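Filed under: Bench Notes / Herbal & Tea

8/31/23

Second round on the dried lemon balm from Dendunbridge. The June lot was finished before I had settled on a steeping time, so none of those numbers carry over. Starting clean with the new bag.

Weighed out 2 g per cup, 300 ml water just off the boil, lid on. Five minutes gives a pale yellow cup with a clear lemon smell and not much taste. Ten minutes is better. At fifteen it goes grassy and slightly bitter at the back of the tongue. Staying with ten.
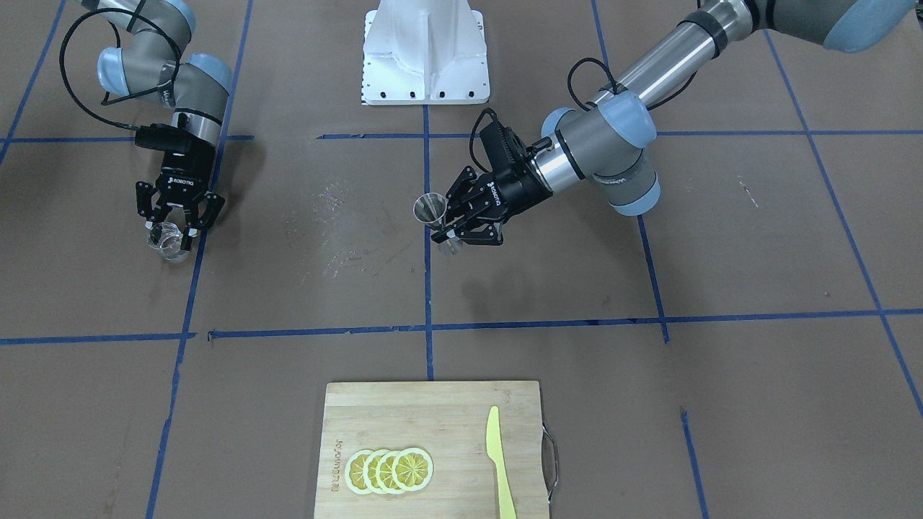 Both arms over the taped floor, cutting board at the bottom.

Leaf condition: stems still mixed in, more than I'd like. Ye-rin Kwon sieved part of the bag and kept the stems in a separate jar, lot 3375. Steeped alone they taste like hay. Sieve everything before weighing from now on, or the 2 g means nothing.
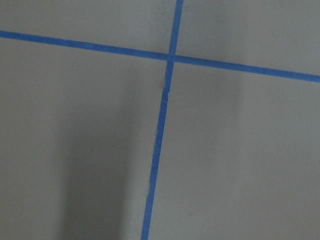 Peppermint blend

Tried the Drevila peppermint with the lemon balm, half and half by weight. Mint covers the balm completely. One part mint to four parts balm is drinkable and you can still tell what it is. Ye-rin likes it stronger. I don't, but she is the one who will be drinking it after lunch, so hers gets its own jar. 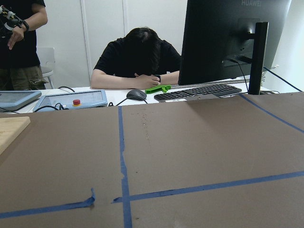
Also made the cold version: 500 ml tap water, same blend, left in the fridge overnight. Less bitter than any of the hot cups, and the color stayed light. Needs more leaf. Will double it next time and strain through the finer cloth, the coarse one let a lot of dust through.

Huston scale drifted again between the first and last weighing. Zeroed it before each cup after that. The afternoon cups are fine, the first two are doubtful and I've crossed them out in the table.

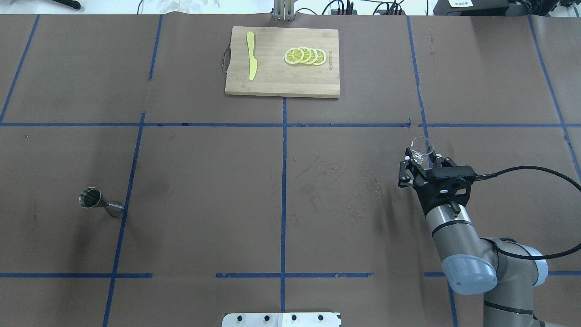 Asked Ahn for a bag of whole leaf, uncut, to see whether it holds its smell longer in the jar. The cut leaf from June had hardly any left when we got to the bottom. Keep the new jars in the cupboard, away from the window.

To do: relabel the stem jar, wash the coarse cloth, repeat the ten-minute cup with sieved leaf.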